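3.2 Data collection

Demonstrations for the tabletop sorting task were recorded by teleoperation. Firdevs Akyol drove the arm and Tumaini Okoth reset the objects between episodes. The set holds 504 episodes recorded over 22 sessions. The bottle, the cream container and the black mesh box were moved to new positions at each reset.

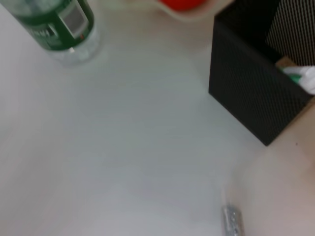
Why were failed grasps kept in the set?
They are stored with a separate label and used only to train the success classifier. The policy itself is trained on the remaining episodes.

Wrist video and joint positions were logged together. Episodes with a gap in either stream were dropped before export to the Tilano format. Training settings are listed in Section 3.3.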